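4.2 Clearing a table

Whether a machine can yet clear a kitchen table depends less on its strength than on how well it judges small things lying close to larger ones. The Fleststead trials set 24 clearing tasks, each attempted by the Rurkik arm with two fingers and a camera at the wrist. Objects were put down by hand, and their places were not measured beforehand.

Hard goods with flat sides gave little trouble. Rounded items were slower, as the arm often closed too high and had to open and try again. In almost 50 attempts of this kind, the most common fault was a poor choice of angle on an object lying on its side. Shadows also misled the system, which at times took a dark patch for part of the object next to it. Changes made in May to the way edges are found lessened this fault but did not remove it.

We therefore regard clearing as possible under supervision. Wiping and putting away, treated in Section 5, remain well behind. Figure 2 shows the wrist view of a table with a small bottle and a yellow object between other items.
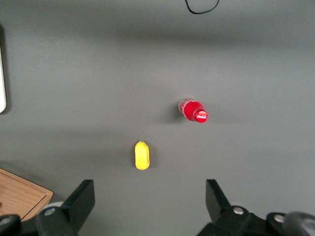
Figure 2. Wrist camera view of a clearing task, with both fingers open below the yellow object.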